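Skorkent Textilhandhabung -- Datenblatt und Hinweise zum Prüfpaket

Stand: 24. Oktober 2020
Herausgeber: Warnutus Prüfstelle für Handhabungstechnik
Status: freigegeben für Mitgliedseinrichtungen

Gegenstand

Dieses Verzeichnis enthält die Unterlagen zur Begutachtung des Zweiarm-Pakets Skorkent. Das Paket wird von der Firma Dovhaniuk als Bausatz mit Inbetriebnahme angeboten und ist für das Greifen, Spannen und Ablegen flacher Textilien bestimmt. Die Begutachtung erfolgte im Auftrag des Wäschereiverbunds Wondon. Aussagen zu anderen Werkstoffen, insbesondere zu Folien und beschichteten Geweben, sind aus den Unterlagen nicht abzuleiten.

Lieferumfang laut Angebot

zwei Arme mit Greifern
Tischgestell mit Arbeitsplatte
Steuerrechner mit vorinstallierter Ablaufsoftware
Einweisung vor Ort, acht Stunden
Ersatzteilzusage über 20 Monate

Durchführung der Prüfung

Die Prüfung umfasste rund 400 Durchläufe mit Tüchern aus dem Bestand des Auftraggebers. Ein Durchlauf beginnt mit der Aufnahme des Tuchs und endet mit dem Öffnen beider Greifer nach der Ablage. Abgebrochene Durchläufe verbleiben im Datenbestand und sind im Feld "ergebnis" als solche gekennzeichnet. Eine nachträgliche Bereinigung hat nicht stattgefunden.

Besonderes Augenmerk galt dem Spannen zwischen zwei Ecken. Die Greifer müssen dabei nicht auf gleicher Höhe stehen -- die Ablaufsoftware lässt einen Höhenversatz ausdrücklich zu. 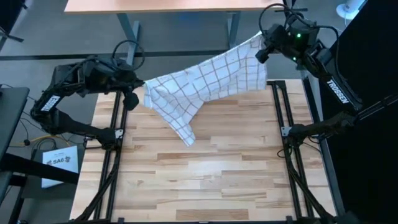
Kariertes Tuch am Arbeitsplatz

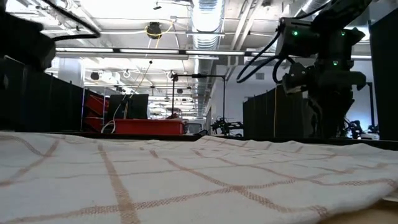 Aufbau des Datenbestands

Jeder Durchlauf liegt in einem eigenen Ordner mit fortlaufender Nummer. Der Ordner enthält:

protokoll.csv -- Gelenkstellungen und Greiferöffnung mit Zeitstempel
ablauf.json -- Softwarestand, Tuchart, Ausgangslage
bewertung.txt -- Vermerk der prüfenden Stelle

Das Trennzeichen in protokoll.csv ist das Semikolon, Dezimalstellen werden mit Komma geschrieben. Winkel sind in Grad angegeben. In Ordnern aus dem April fehlt die Angabe zur Ausgangslage; das Feld wurde erst danach eingeführt.

Bekannte Einschränkungen

Die Bewertung der Faltenlage erfolgte nach Augenschein und ist zwischen verschiedenen Prüfenden nur bedingt vergleichbar. Bei 14 Durchläufen ist der Softwarestand nicht eindeutig dokumentiert. Diese Durchläufe sind in der Auswertung gesondert geführt.

Nutzung und Weitergabe

Die Unterlagen dürfen innerhalb der Mitgliedseinrichtungen für Beschaffung und Schulung verwendet werden. Eine Weitergabe an Dritte bedarf der schriftlichen Zustimmung der Prüfstelle. Berichtigungen sind unter Angabe der Ordnernummer einzureichen und werden in der Datei aenderungen.txt vermerkt.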